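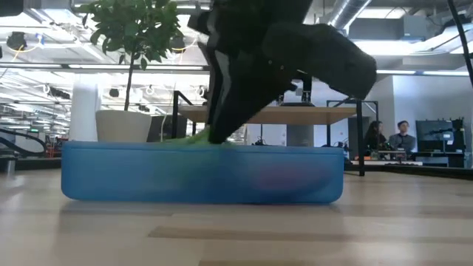 Skiltach

Recorded 23 teleoperated picks from the blue tray this afternoon, all on the soft green item. Two fingers, one thin and one padded, so the approach matters: I bring the thin tip down first, then close the pad against it. Three runs dropped from the set for hesitation near the rim. The frosted wall blurs whatever lies low in the tray in the side view, and I was steering partly by feel. Lag on the Landent link was steady. Next batch: slower descent, five starting poses.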